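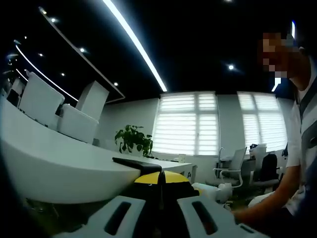 Rosalía Benítez told me that an office with white desks would be a nightmare to live with, and that I'd be chasing coffee rings by October. Maybe so! But I've had 2 weeks in ours at Stonden now and I'm completely smitten.

The desk is what sold me. It's one big glossy curve, so you can talk to the person further round without leaning over anybody's papers (my old desk at Plenen was jammed in a corner and I mostly spoke to a radiator). White chairs too, the tall padded one being the prize, and I've been getting in before nine to bag it.

Then there's the plant! Great big heart-shaped leaves, dark green, tumbling all over its pot at the far end of the desk by the wall. With two large windows in that wall it looks right at home, and I've already asked for a cutting.

As for the coffee rings, I keep a damp cloth in my bag. More than 20 wipes so far, and I don't mind a single one of them.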